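Finally got hands on the Skovent sim pack – 90 day trial, the whole arm + table set, no hardware needed. Quick thread bc I'm on a train in 15 min

What you get: a jointed arm, a room, a table, a pile of small parts, and task scripts you can edit. Runs on my old desktop. Took 25 min to install, most of that was the download

Price after trial is 3,485 a seat. Yeah. Konrad Dudek at Zavach says they do a lab rate if you email, havent tried

Good stuff: several camera views per run, and you can swap them without reloading. Parts placement is easy to edit. Docs are short and mostly right

Bad stuff: default lighting is DARK. Like, really dark. Black arm on a near black table, good luck finding the fingers. Grain on everything too, cant find the toggle

Teresa Śliwiński asked how it compares to Drerkum – setup is way faster here, but Drerkum has nicer materials imo. Would still pick this one for small parts work

Some renders from my trial, default lights, nothing touched up 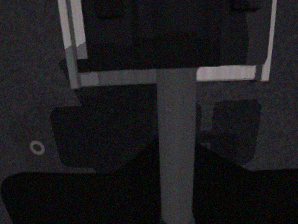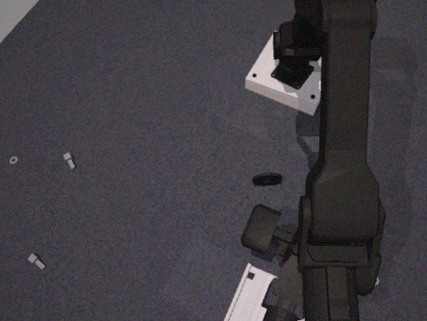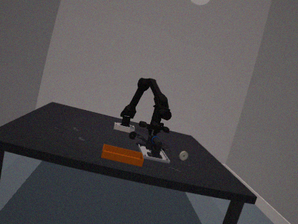
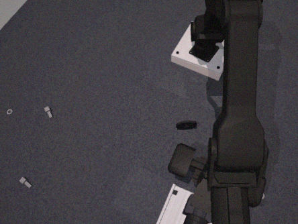

Skovent sim pack, four renders. Third one is the room view w/ the orange bin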